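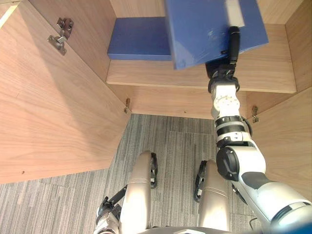 How many episodes are in the set?
There are 452, out of 500 attempted. The rest were binned for dropped frames, or for operators who wandered off mid-task.

Drirkov cupboard set, second release. An operator drives the robot by remote control while it handles folders and wrapped items at an open cabinet. Head and wrist views are saved together.
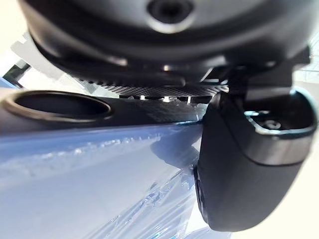 Episodes 1 to 200 were driven with the old Ernia handset, which lags - you will see the operators overshoot, then sulk. Everything later uses the Saavedra one. Train on both if you like wobble.

Hold back the last 100 for testing. The Fadano loader does this by default, and complains if you argue.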